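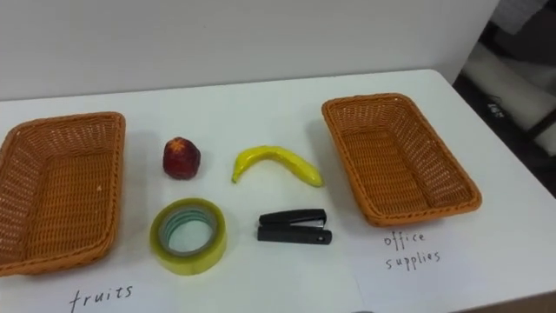 Two baskets, two handwritten labels, and four things waiting to be sorted.

Everything in Its Basket: A Project Report on Sorting and Labeling
Paul, Valville, Home and Workplace Organization, spring term

I started this project because of the kitchen table in the house I share, which has been a kitchen table, a desk, a mail drop and a fruit stand all at once for as long as I have lived there. You sit down to eat and there is a stapler by your plate, and then you sit down to staple something and end up moving a banana. I wanted to find out whether very simple labels, the kind anyone can make with a pen and a sheet of paper, would help people put things back where they belong, and which words on the labels worked best.

Setting up

I kept the groups as plain as I could. One basket was for "fruits" and the other was for "office supplies," and the items for the first round were a red fruit, a banana, a roll of clear tape and a stapler. My first plan (which I called Plirnance in my notebook, for no good reason, and the name stuck) had eight groups, including one for "things with batteries" and one for "papers I might need." It was far too much! I spent a whole evening writing labels and then could not remember myself where the rubber bands were supposed to go.

The baskets are a matching pair in woven wicker. I liked that they were the same, because then the only thing telling you which was which was the word in front of it. I wrote the labels by hand in lowercase and laid them flat on the table in front of the baskets.

What I asked people

I gave a short survey to 22 students in the Wident building, mostly over lunch, and asked where they would put a list of common items. Fruit was easy for everybody. Office supplies took more thought – tape in particular, which plenty of people keep in a kitchen drawer at home, or in the garage with the tools. A few wanted to know if scissors counted. I had left scissors off the list, and I wish now that I had put them on.

I also asked whether people would rather have a wide label or a narrow one. "Office supplies" is a wide label, and it takes in nearly anything from a desk. "Tape and staplers" is a narrow one, and it was very popular on paper, right up until I asked where the pens should go.
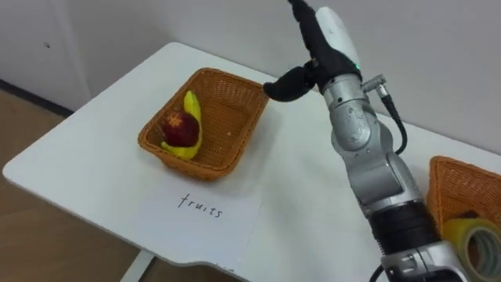
One reader of my draft, Wident, wrote back that a wide label is fine for the first week, but a basket marked "office supplies" will be full of old receipts by December, so I should say something about how often to empty it. I think that is fair, and I have added a weekly clear-out to my plan for the house.

What I would change

I would use heavier card for the labels at home, and I would try a third basket for the things that fit in neither group, like keys and the mail. My housemates have asked for one with no label at all, and I am still thinking that over.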